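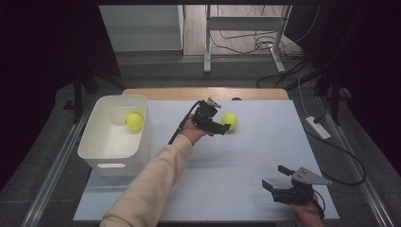
*Une balle dans le bac blanc à poignées ajourées, une autre sur le plateau.*

# Trier et ranger ses balles de tennis dans un bac

Mis à jour le 27 avril 2019

Si vous jouez un peu régulièrement, vous connaissez le problème : les balles de tennis se reproduisent. Il y en a dans le coffre, au fond du sac, sous le canapé, dans la haie, et le jour où l'on veut faire un match correct, on tombe sur des balles molles comme des clémentines oubliées. J'ai longtemps tout jeté en vrac dans un vieux cabas, et puis j'ai adopté le bac en plastique posé sur une table. Quel bonheur ! Le tri est devenu un petit rituel que j'attends presque avec impatience.

Voici ma méthode complète, du déballage au rangement. Elle marche pour trois balles comme pour un stock de club, et elle ne demande aucun matériel compliqué.

## Ce qu'il faut

- un bac en plastique rigide, avec des poignées découpées dans les parois
- une table ou un plateau bien plat
- un chiffon en microfibre et une brosse à ongles souple
- un peu de savon de Marseille
- un feutre indélébile à pointe moyenne
- un second contenant pour les balles fatiguées (un carton fait très bien l'affaire)

Pour le bac, je prends volontiers du blanc. Le jaune fluo ressort magnifiquement dessus, et la moindre trace de terre battue se voit, ce qui oblige à le rincer de temps en temps. Le mien, un modèle Stornlow de 21 litres, me suit partout. Regardez surtout les angles : quand ils sont arrondis, un coup de chiffon suffit pour enlever le sable et les peluches. Des parois légèrement évasées sont un vrai plus aussi, la main entre facilement et on peut empiler plusieurs bacs vides.

Les poignées ajourées font passer l'air, et c'est une bonne chose pour des balles qui rentrent du court un peu fraîches. Vérifiez simplement qu'une balle ne passe pas par l'ouverture.

## Préparer la surface

Une balle roule, c'est son métier. Avant de commencer, posez donc le bac d'un côté de la table et gardez une zone libre à côté pour travailler. J'aime bien mettre un plateau clair par-dessus une table en bois : on protège le bois de la terre et de l'humidité, et on voit très bien ce qu'on fait.

Pour savoir si le plateau est de niveau, lâchez une balle au milieu sans lui donner d'élan. Si elle file toujours dans la même direction, glissez un carton plié sous le bord trop bas. Un torchon roulé le long du côté ouvert arrête les fugueuses.

Un plateau quadrillé, même très légèrement, devient vite addictif. Je donne un rôle à chaque grande case : à tester, à brosser, à marquer, à donner. On peut tracer les lignes soi-même au crayon, à la règle, et les effacer à l'éponge ensuite.

## Étape 1 : tout rassembler

Videz les sacs, les poches, le coffre. Vraiment tout ! Un tri à moitié fait est vite à refaire, parce que les balles retrouvées le lendemain viennent se mélanger aux bonnes.

Mettez l'ensemble dans un grand carton posé au sol, et gardez le bac vide pour l'instant. Il servira uniquement aux balles qui ont passé le test. C'est la seule règle sur laquelle je suis intraitable, et elle change tout : à la fin, ce qui est dans le bac est bon à jouer, point.

## Étape 2 : tester

Prenez les balles une par une.

1. **La pression des doigts.** Serrez la balle entre le pouce et l'index. Elle doit résister franchement. Si elle s'enfonce sans effort, elle part avec les balles fatiguées.
2. **Le rebond.** Lâchez-la à hauteur d'épaule sur un sol dur, à côté d'une balle neuve. Comparez à l'œil. Un écart d'une demi-main ne me gêne pas pour s'échauffer, mais pour un match je suis plus sévère.
3. **L'oreille.** Une balle vivante sonne clair, une balle morte fait un bruit sourd. Au bout d'une dizaine, on n'a presque plus besoin de regarder.
4. **Le feutre.** Passez le pouce dessus. Lisse et brillant par endroits ? Elle glissera dans les airs et prendra mal les effets.

N'essayez pas de faire le test de rebond sur la moquette, elle avale tout. Carrelage, béton ou parquet bien posé, à condition que les voisins du dessous soient de bonne humeur.

## Étape 3 : nettoyer

La plupart du temps, un brossage à sec suffit. Tenez la balle au creux de la main et brossez dans un seul sens en la faisant tourner. La terre battue part en poussière orange et le jaune revient, c'est un plaisir !

Pour les balles tachées par l'herbe, humidifiez à peine la brosse, frottez-la sur le savon, travaillez la tache par petits cercles puis essuyez avec le microfibre. On laisse ensuite sécher à l'air libre, loin du radiateur. Évitez de les tremper : le feutre se gorge d'eau, la balle devient lourde et le séchage dure une éternité.

Et le lave-linge ? On peut, dans un filet, à froid, mais uniquement pour des balles destinées au chien ou aux pieds de chaise. J'ai essayé avec des balles de jeu et elles sont ressorties toutes bouffantes, avec un air de poussin. Charmantes, injouables.

## Étape 4 : marquer

Un simple point au feutre indélébile, à côté du logo, me permet de savoir à quelle saison appartient la balle. Un point bleu pour le printemps, un point noir pour l'été, et ainsi de suite. J'utilise un marqueur Ovberg qui tient bien sur le feutre, mais n'importe quel marqueur pour textile convient.

Si vous partagez un court avec d'autres joueurs, ajoutez une initiale. Faites-la petite, une grosse lettre bave et finit par ressembler à une tache.

## Étape 5 : remplir le bac

C'est mon moment préféré. Déposez les balles une à une en commençant par le fond, contre une paroi, puis complétez vers le centre. Quand on les jette de loin, elles rebondissent et ressortent (je parle d'expérience, il y en a une qui vit derrière mon congélateur).

Quelques habitudes qui m'ont simplifié la vie :

- Ne remplissez pas jusqu'au ras du bord. Laissez la hauteur d'une balle, le bac se porte alors sans rien semer dans l'escalier.
- Gardez les tubes encore scellés à part. Une balle neuve reste sous pression tant que le tube est fermé, donc on l'ouvre au dernier moment.
- Mettez les 2 plus belles balles sur le dessus, celles que vous prendrez pour le prochain match.
- Saisissez le bac par les deux poignées dès qu'il est plein, même s'il vous semble léger.

Rangez-le ensuite dans une pièce tempérée. Le garage en plein été ou le balcon en hiver, c'est non : les gros écarts de température abîment les balles plus vite que le jeu.

## Et si on en a beaucoup plus ?

Au club de Darncombe, où je donne un coup de main en juin pour les stages d'enfants, Ruairi Urquhart gère un stock d'environ 2000 balles avec exactement le même principe, mais à la chaîne. Une table pour le test, une table pour le brossage, et des bacs identiques au bout. Il m'a appris une astuce géniale : retourner un bac vide et s'en servir de support pour surélever celui qu'on remplit. Le dos dit merci !

Pour ces quantités, il vaut mieux trier à 2 personnes. L'une teste et fait rouler la balle sur le plateau, l'autre la brosse et la dépose. On trouve très vite la cadence, et avec de la musique l'après-midi passe tout seul.

## Que faire des balles fatiguées

Surtout ne les jetez pas trop vite. Elles sont parfaites pour apprendre à jongler, pour se masser la voûte plantaire ou pour protéger un parquet (une entaille en croix, et on enfile la balle sous le pied de la chaise). Glissées dans le sèche-linge avec une couette, elles lui redonnent du gonflant – à condition d'être bien propres, sinon la couette vire au jaune.

Beaucoup de clubs acceptent aussi les vieilles balles pour les faire recycler. Passez un coup de fil avant de vous déplacer avec votre carton.

## L'entretien du bac

Une fois par saison, videz-le, rincez-le à l'eau tiède avec une goutte de liquide vaisselle et passez le chiffon dans les angles. Profitez-en pour refaire le test des doigts sur tout le contenu. Chez moi, cela prend le temps d'un café, et j'en ressors presque toujours avec l'envie d'aller taper quelques coups droits.

Pour le rangement des raquettes et le support mural Tavares dont je parlais le mois dernier, le tutoriel arrive dès que j'ai fini de percer.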